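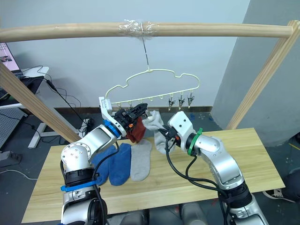 3 min read

Open day at the Plovik sock mill, Flundby

Typing this on the train home so excuse the state of it. Went Friday, doors at 8, I got there at 8:40 becuase the bus from Flundby station stops at the wrong end of the industrial park and you walk the rest along a road with no sidewalk. Wear real shoes. Parking looked easy if you drive.

Free to get in. You sign a sheet, get earplugs and a sticker with a group number. Mine was 13. Groups go off when they're full, so mine stood in the lobby a good while looking at a case of old stockings and a framed price list. Wool knee socks, cotton anklets, something called a "harvest sock" that I asked about and got two different answers.

Knitting hall first. Loud. Really loud, earplugs in and still shouting. The circular machines stand in rows, 33 of them running that morning according to the guide, and each one spits a sock down a tube when it's done. Still open at the toe at that point. I hadn't known that, thought they came out whole. Yarn cones up top, and if one strand breaks a light comes on and the machine just sits there till somebody walks over. Lint everywhere, on the pipes, on my glasses.

Then toe closing, which was my favorite part. Tseng machines in here, older, green paint. An operator feeds the open toes onto a ring of little points, one loop per point, fast, without looking. She's been at it since she left school. Let a few of us try with a practise sock and a big-loop ring and we were all hopeless.

Dye house was closed off. Shame, it was what I came for. You could look through the window in the door and see steam and that was about it. They're replacing a drain.

Boarding: socks get pulled onto flat metal legs and steamed into shape. Warm room, nice smell, like ironing. After that pairing and inspection, done by hand at long tables under bright lamps. Seconds go in a bin for the shop. Reasons for seconds that I wrote down: dropped stitch, wrong toe color, one leg longer, "feels off."

Care talk at 11. Skipped by half my group, who went for coffee, but worth it. Wash inside out. Cool water for wool. No softener, it coats the fiber. Hang by the cuff or by the toe? Big disagreement in the room. Mill line is toe, to keep the elastic from stretching under the weight. I've always done cuffs. Will try it. Also keep them off the radiator.

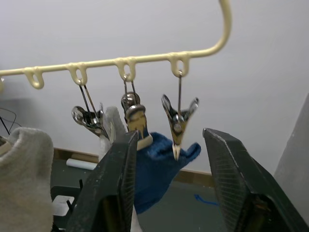

Metal clips hanging from a cream plastic rail.

Shop last. Seconds are cheap, cash only, and the good wool ones had gone before I got there. Got hiking socks and a pair of grey ribbed for my dad. Limit of 100 people in the building at once so there was a line out the door by noon, go early.

Lunch at the Skirum, the cafe across the road. Pea soup, fine. Slow.

Next open day is in June, and the dye house should be back by then. Might go again just for that. Ok, my stop.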